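O tabuleiro regressa à mesa

Peça de serviço durante décadas, o tabuleiro ocupa agora um lugar próprio na forma de pôr a mesa em casas pequenas
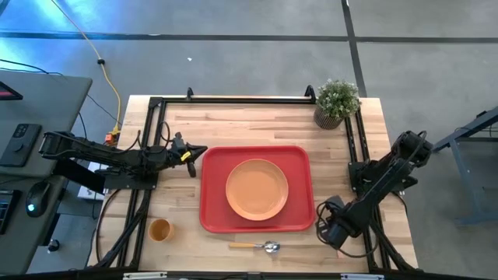 Prato laranja sobre tabuleiro vermelho, com colher de cabo de madeira e um pequeno copo laranja, numa mesa de madeira clara.

Durante muito tempo, o tabuleiro foi entendido como um objeto de passagem. Saía da cozinha carregado, pousava-se por instantes e voltava vazio ao armário. A redução das áreas de refeição nas habitações urbanas alterou esse uso, e a peça passou a permanecer na mesa do princípio ao fim da refeição, delimitando o lugar de cada pessoa.

A Irnetti, casa dedicada à louça e aos complementos de mesa, reservou a esta mudança uma parte da sua coleção de primavera. A linha Nero, apresentada em março, inclui tabuleiros em dois formatos, com 40 e 60 centímetros de comprimento. O menor destina-se ao pequeno-almoço e às refeições individuais; o maior foi pensado para o serviço partilhado, com travessa e taças de acompanhamento.

A escolha do formato depende, em primeiro lugar, da mesa. Num tampo com 70 centímetros de profundidade, dois tabuleiros grandes frente a frente deixam pouco espaço para o pão e para a água, quando colocados no sentido do comprimento. Recomenda-se que fiquem livres 20 centímetros ao centro. Convém também verificar a altura do rebordo: um rebordo alto segura melhor os pratos durante o transporte, mas torna menos cómodo o uso dos talheres.

A cor na mesa

O vermelho e o laranja foram, durante anos, reservados às mesas de festa ou às casas de férias. O seu emprego no quotidiano exige alguma contenção no que os rodeia. Sobre madeira clara, um tabuleiro vermelho define com nitidez o lugar, e um prato laranja mantém-se na mesma família de tons sem se confundir com o fundo. Um copo da mesma cor do prato, pousado fora do tabuleiro, prolonga a composição pelo tampo.

A combinação de acabamentos merece igual atenção. Uma superfície brilhante reflete a luz da janela e ganha com a vizinhança de peças mate. Quando todas as peças brilham, o conjunto torna-se cansativo, sobretudo ao almoço. A colher com cabo de madeira liga o serviço ao tampo, e a concha metálica introduz um ponto de luz discreto.

Quanto às flores, a opção por uma planta em vaso, de folhagem densa e flores brancas miúdas, tem a vantagem de poder ficar na mesa entre refeições. Deve ser colocada a um canto, onde não impeça a conversa nem a passagem das travessas. Os vasos de textura entrançada, em castanho, acompanham bem a madeira.

O tampo e a sua conservação

A mesa composta por réguas de madeira clara, unidas lado a lado, continua a ser uma das soluções mais procuradas. As pequenas variações de tom entre as réguas fazem parte do seu carácter e dispensam a toalha. Na oficina Pritlow, que restaura mobiliário de cozinha, aconselha-se a aplicação de óleo próprio para contacto alimentar duas vezes por ano, sempre no sentido do veio, com repouso de uma noite antes de a mesa voltar a ser utilizada.

Os líquidos derramados devem ser limpos de imediato com um pano macio, e as peças quentes nunca devem assentar diretamente na madeira. O tabuleiro presta neste ponto um bom serviço, embora não substitua uma base isolante quando se trata de recipientes saídos do forno.

A loja Pettigrew terá expostas, durante o mês de abril, várias mesas montadas segundo estes princípios, com peças da linha Nero e serviços de outras proveniências. A entrada é livre até às 19 horas.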